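Apr 23, 2018

Notes on redoing a tired office, typed up fast between jobs. Mostly from the Hinden upstairs (462 square feet, brown carpet, brown everything) plus bits from the Flemon place. Adding to it when I can. Small offices, one or two rooms, people doing most of it themselves on evenings and weekends.

## Before you buy anything

Empty one corner all the way. Not the whole room, one corner. Lift the carpet there, pop a ceiling tile, pull a baseboard. Whatever you find in that corner you'll find in the other three.

If the building is older and there's floor tile or black glue under the carpet, stop and get it tested before you scrape or sand. Same with textured ceilings. Same with old paint. A lab test is cheap and the wait is a few days. Do other stuff meanwhile.

Measure the elevator. And the turn on the stairs. At Hinden we had a ten foot worktop that would not go round the landing, ended up cutting it in the parking lot and joining it with bolts underneath. Joint is under the printer, fine.

Read the lease for what you have to put back. Some landlords want the old partitions restored when you go. Email them a plan, even a pencil one, get the OK in writing.

Lead times. Doors and glass are the slow ones. Order those first, then paint, then worry about chairs.

## Order of work

What works for us:

1. Strip out, trash gone the same day
2. Electrician and data cable, walls still open
3. Patch, sand, vacuum, prime
4. Ceiling tiles
5. Paint
6. Flooring
7. Baseboard
8. Blinds, shelves, furniture

Ceiling before paint. You will lean on the wall with dirty hands doing the tiles, everybody does.

Malachy Buckley puts flooring down before paint and covers it with hardboard. His floors look good. I still wouldn't.

## Ceiling tiles

- Take one old tile to the store. Edges come square or dropped and they do not swap.
- Gloves. Clean ones for the new tiles, the old ones leave gray thumb prints that don't come off.
- Cut face up with a fresh blade and a straightedge. Two light passes.
- Rusty grid: wipe, spot prime, then the matching white from the grid people. Regular white looks yellow next to it.
- Stained tile means find the leak first. New tile under an old leak will be brown by October.
- Buy a spare box and write on it what it is.

## Paint

Wash the walls. Office walls are greasy behind every chair and by every light switch. Sugar soap or plain dish soap, rinse, let it dry overnight.

Old adhesive from wall planners and whiteboards: hair dryer, plastic scraper, then a wipe of mineral spirits. Seal it with a stain blocking primer or it ghosts back thru two coats.

Eggshell on walls, flat on ceiling. Semi gloss on door frames where the carts hit.

Box your paint – pour all the gallons into one big bucket and stir. Saves having a stripe where one can ran out mid wall.

Cut in one wall, roll that wall, move on. Don't cut in the whole room first, edges dry and you get a picture frame all the way round.

Tape off while it's still a bit soft. If it's dried hard run a knife down the edge first.

Wrap the rollers in plastic for lunch. Wrap them tight.

## Carpet tile

Half of what I get asked. OK.

Let the boxes sit open in the room for a day or two. Heat at whatever it'll normally be.

Find the middle of the room, snap two chalk lines, check they're square with a 3-4-5 triangle. Start at the cross. Never start along a wall, old office walls are not straight, the one at Flemon wandered more than an inch end to end.

Arrows on the back. Look at the arrows. All one way, or quarter turn, pick one and tell whoever is helping. Ita Nic Aodha did a whole bay beautifully and then I did the next bay the wrong way.

Mix tiles from different boxes. Shade changes box to box.

Cutting: from the back, hooked blade, change it before you think you need to. For edges lay the loose tile upside down on the last full one, slide to the wall, mark, cut.

Tackifier goes on with a roller, let it turn clear before you lay. Too wet and you've glued it for good. Thin coat.

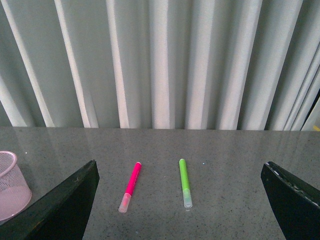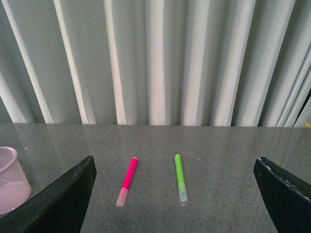
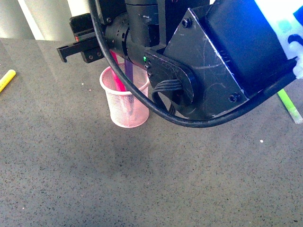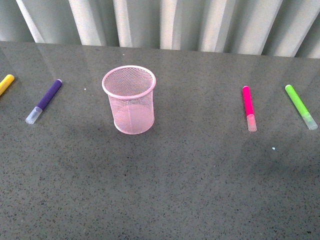

Can carpet tile go straight over old vinyl?

If the vinyl is stuck down flat, clean and free of wax, it can. Fill any missing or cracked tiles level with patching compound first, strip the polish, and check the tackifier label says it's ok for vinyl. If the vinyl is lifting or there's damp coming through the slab, deal with that before anything goes on top.

## Doors

Carpet comes out, thicker carpet goes in, door sticks. Check clearance with a scrap of the new stuff before you rehang anything.

Trimming: tape along the cut line, score it with a knife, saw on the outside of the score. Keeps the veneer from chipping. Don't trim a fire door. Don't even think about it, ask whoever looks after the building.

Squeaky hinge – pull one pin at a time, wipe, bit of grease, back in. Spray oil just runs down the frame and collects dirt.

Door closers have two little screws usually, one for the swing and one for the last few inches. Quarter turn at a time. Go too far and you'll have oil on your new floor.

Old handles that wobble, check the set screw before buying new. Nine times in ten.

## Wiring and sockets (planning it, not doing it)

Get an electrician. What you can do yourself is decide where.

Masking tape on the wall at the real height. Sit at a desk in the real spot. Then move the tape, you'll want to.

More outlets by the printer than you think. Data both sides of every desk bank even if you're all on wifi, walls only open once.

Take photos of every wall before it's closed up, with a tape measure held against it. Print them and leave them in the panel cupboard. Aoife Heffernan's trick, has saved me from drilling into a cable at least once.

Label both ends of every data cable. Both. Ends.

## Noise

Redone offices are usually louder than before. Hard floor, bare walls, no clutter yet.

- Carpet tile helps with feet, not much with voices
- Felt panels do more on the wall facing the talkers than behind them
- Bookcase full of actual books or binders, back to a shared wall
- Door sweep plus seal strip on the meeting room. Cheap, big difference
- Rubber pads under the printer

Kórnel – sorry, Kornél Pálfi – hangs spare panels flat from the ceiling over the phone desk. Looks odd for a week. Works tho.

## Built in storage without the built in price

Kitchen base cabinets. Wall cabinets stood on the floor if you need them shallow, on a 2x4 base. Worktop over the lot, baseboard along the front.

Screw every tall unit to a stud. Every one.

Fix the level line first, work from the highest spot in the floor and shim up everywhere else. Going from the low spot you run out of plinth.

Leave a gap at the wall end and cover it with a scribe strip. Cabinet jammed tight in a crooked corner never opens right.

Adhesive felt dots inside the doors. Takes ten minutes for the whole run and the banging stops.

## Money bits

Our Hinden budget was $3000 for materials and we kept $300 of that back for stuff we hadn't thought of. All of it went. Blades, a second lot of primer, a toilet shutoff valve that had nothing to do with us till we touched it.

Stadodach is where I get leftover ceiling tile and odd lots of carpet. Go early, bring your sample, and buy all of one lot or none. Dye lot number is on the box end.

Secondhand desks good. Secondhand chairs, sit in it for ten minutes first and try every lever.

Price the dumpster before strip out. Carpet is heavy, fills it faster than you'd belive. Some places charge more for it mixed in with drywall so ask.

## Working around people still in the office

Sometimes they can't move out. Then:

Half the room at a time, plastic sheet floor to ceiling with a zip door. Fan in the window blowing out, on your side.

Noisy stuff before nine or after five. Tell them the day before, by email, so they can book calls somewhere else.

Turn the HVAC off in your half and tape over the return or the dust goes all through the building. Change the filter when you're done. Then again a month later.

Low odor paint still smells. Friday afternoon is the best time for a last coat.

Clear path to the exit, always, even if it's annoying. Move the ladder.

## Stuff I keep in the bag

- Hooked blades, straight blades, the dead ones in an old mint tin
- Chalk line. Blue not red, red stains
- Two tape measures, the good one and the one I lend
- Painter's tape, wide
- Stud finder and a magnet for when the stud finder lies
- Furniture sliders
- Cardboard strips for kneeling on

## Last day

Walk it with the lights off and a flashlight held flat to the wall. Shows every bump. Fix the ones at eye height, leave the rest.

Vacuum carpet tile twice before furniture. Sliders under anything heavy, and don't wheel loaded carts across for 24 hours.

Write paint names, sheen and dye lots on the inside of the supply cupboard door. Senan Mac Suibhne did this at the Gudeta office and when they had a burst pipe two winters on they matched the lot in one trip.

Touch up jar: pour some wall paint in a clean glass jar, fill to the top, lid on tight, sheen on the label. Same cupboard.

Stair nosings and toilet floors still to write up. Got a bunch of notes on nosings somewhere.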